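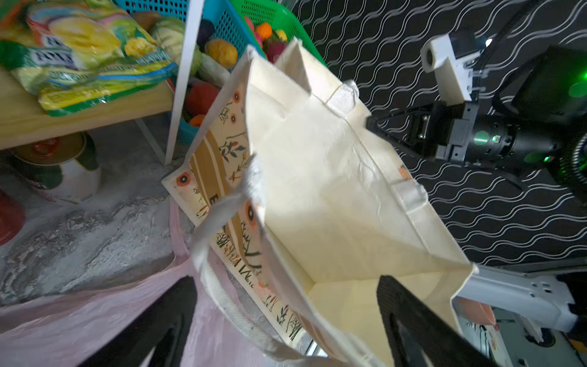

When I got to Plollwood, Elisa Zanetti was already standing outside the bakery, waving both arms at me like I might drive right past. I nearly did! The place is tiny – two windows and a blue door, with the old Hughes hardware sign still up over the top.

She opened it three years ago with Lowri Kneath, and neither of them had ever sold so much as a muffin before. "I was doing payroll," Elisa told me, pushing a coffee across the counter. "Lowri was teaching swimming. We had one good roll recipe and a lot of nerve."

The roll is her grandmother's, soft and a little sweet, and I ate two before I remembered to turn the recorder on. I asked what the first month was like and she groaned. "We baked 556 rolls for the opening and sold maybe a third. My freezer, my mom's freezer, the neighbor's freezer. We ate rolls till June."

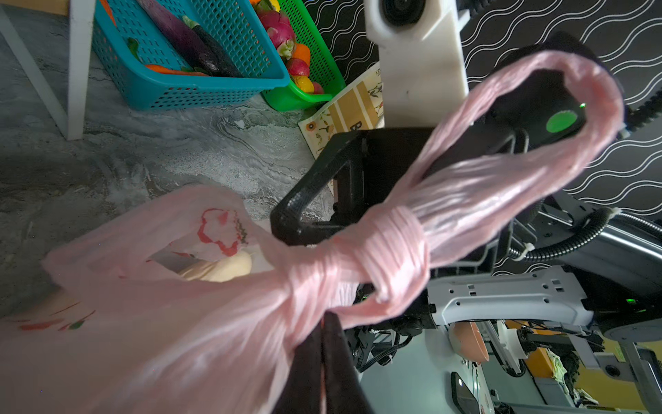
Something soft for the ride home.

So what changed? She gives most of the credit to Lowri, who came in from the back right then, floury to the elbows, and told her to stop it. "It was the soup," Lowri said. "People will walk a long way for soup, and then they want bread with it." (I can vouch for the leek one.)

They argue a lot, in a cheerful way. Lowri wants a second oven, which would run them $3000 used. Elisa wants to fix the roof first. "She'll win," Elisa said, "but I'm going to make her get up on a ladder with a bucket before she does."

I asked if she ever misses payroll. She thought about it for longer than I expected. "I miss lunch," she said. "Sitting down for it, I mean. With a fork."

Then the door went and it was the school crowd, and she was off tying her apron again.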